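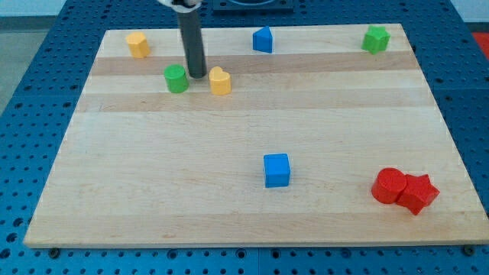 2 min read

Foltura Automation Review
11 May 2022

1/ We have completed our assessment of the Welletti tabletop pushing kit, offered by Hustutport to teaching laboratories and training centers. This thread sets out our findings. The review was led by Baptiste Fleury, with bench work by Maxence Tanguy.

2/ The kit is sold as a work surface, a straight rod tool for the arm and a set of colored blocks. The arm itself is not included. Buyers should confirm that their arm accepts the tool fitting before they place an order.

3/ The block set has two pieces in each of four colors: red, blue, green and yellow. Shapes include stars, cylinders, a cube and a heart. An instruction such as "move the red star" therefore has one correct answer, while "move the star" does not. We consider this a sound design choice.

4/ The rod has a rounded lower end and does not grasp. All movement is by pushing. This keeps the tool simple, but it places the full burden on the control software, and round pieces are less forgiving than the cube.

5/ Our trial consisted of 518 single-block instructions and 540 two-block instructions, for a total of 1058. Each was given in plain words by an operator who could not see the program's output.

6/ Single-block instructions were handled well. The most common fault in the two-block group was separation. When two pieces are touching, as with the red cylinder and the red star at lower right, a push meant for one often carries the other along with it.

7/ The board is held along its near edge by bolts in the perforated table. We checked its position after every 20 instructions and recorded no shift. Laboratories without a perforated table will need the clamp set, which is priced separately.

8/ The written guide is the weakest part of the package. The calibration chapter assumes a reader who has set up an arm before, and the index refers to pages that do not exist. Hustutport has informed us that a corrected guide will be issued in September.

9/ Our rating is "suitable with conditions." We recommend the kit to sites with one trained operator on staff. We do not recommend it for unsupervised classroom use until the corrected guide is available.

10/ Requests for the full test record may be sent to the Foltura review desk - please state the name of your institution and the model of your arm.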